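Review: Trarnero Brikham Estate, Long-Term Evaluation

The Trarnero Brikham is a midsize diesel estate car that has received little attention outside its home market. This review was prepared for fleet buyers and private owners who are considering a first Trarnero, and it reports on an extended loan of the upper trim level, the Clitumska, with the automatic transmission and front-wheel drive. The vehicle was supplied with winter tires fitted, and these were replaced with the standard summer set in April.

Exterior and Cabin

The Brikham follows a conservative design. The roofline is long and level, the tailgate is nearly upright, and visibility to the rear is better than in most current estates. Drivers of varying height were able to find a suitable position without difficulty. The front seats are firm at first contact and remain supportive over a full day. Lumbar adjustment is manual on the passenger side, an omission that is hard to justify on the highest trim.

The dashboard retains physical controls for temperature, fan speed and audio volume. The central screen handles navigation and vehicle settings. Menus are arranged logically, although the trip computer is placed deeper than it should be and cannot be reset while the car is moving.

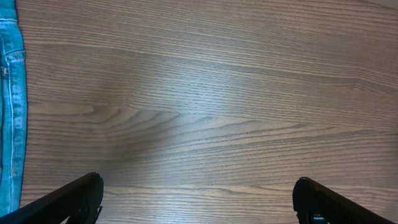
Hyvönen disagrees with that point, and holds that a trip computer ought to be locked while driving, as the reset procedure draws the eye away from the road for too long. In Hyvönen's opinion the greater fault is the volume knob, which sits too close to the gear selector and is easily turned by mistake. Our drivers did not report this, but the spacing is narrow and buyers should check it during a test drive.

On the Road

The diesel engine is strong at low speeds and quiet once warm. Cold starts are accompanied by noticeable vibration through the steering column, which fades within the first few minutes. The transmission shifts smoothly under light throttle and hesitates when full power is requested from a rolling start. Selecting the sport setting reduces the delay but holds low gears for longer than is useful in town.

Ride comfort is the principal strength of the car. Broken pavement is absorbed without harshness, and the body settles promptly after larger bumps. Steering is accurate but provides little sense of grip, and the nose runs wide when a corner is entered too quickly. Drivers who value precise handling will find better choices in this class. Wind noise is well controlled at highway speeds, while tire noise on coarse surfaces is more evident than expected and was not improved by the change to summer tires.

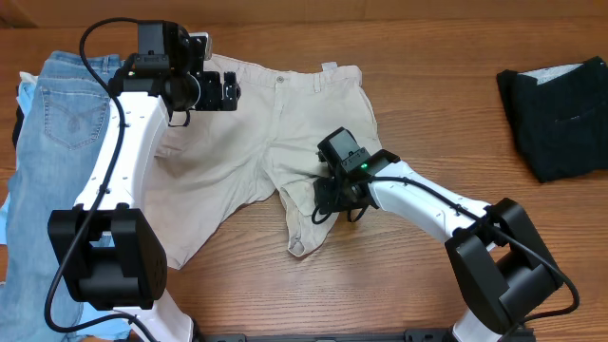 Does the Brikham need the optional adaptive suspension?
Most buyers can do without it. The standard springs and dampers give a settled ride in all ordinary use, and the option is worth its price only to those who regularly carry heavy loads.

Load Space and Towing

The cargo floor is flat from the bumper to the seatbacks, and the sill is low enough for heavy items to be slid in with little lifting. Two levers inside the tailgate release the rear seats. The cargo cover retracts neatly but has no storage position under the floor, and it must be left at home when the full length is needed.

We towed a single-axle trailer loaded to 1000 kilograms. Stability was good and the transmission did not hunt between gears on long grades. The rear camera offers a hitch view, which simplifies coupling when working alone. The electrical socket is mounted behind the bumper and is awkward to reach in poor weather.
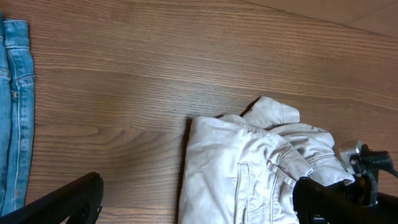
One owner wrote to say that the tow package should be ordered from the factory, as the dealer-installed version on an earlier Brikham required a second visit before the trailer lights worked correctly. The same owner reported no further trouble and would buy the car again.

Running Costs and Reliability

Fuel consumption was moderate on the highway and disappointing on short urban trips, where the engine seldom reached its full working temperature. Buyers whose driving is mainly local should consider the gasoline version. Two faults were recorded during the loan. A parking sensor gave false warnings in heavy rain, and the driver's window switch failed.

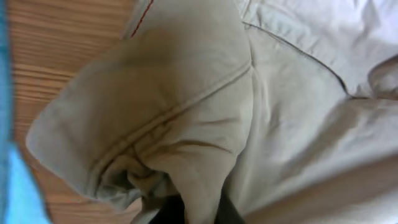
Both were corrected under warranty at the first appointment, and the car was returned on the same day each time. The dealer network remains thin, however, and owners in rural areas may face a long drive for routine service. Prospective buyers should confirm the location of the nearest approved workshop before signing an order.

Recommendation

The Brikham is recommended for buyers who place comfort and load space above performance. The middle trim offers the best value. The Clitumska adds larger wheels and leather upholstery, and the larger wheels bring a slight loss of ride quality at low speed. Fleet operators should request the smaller wheels at the time of order, an alteration that Trarnero makes without charge.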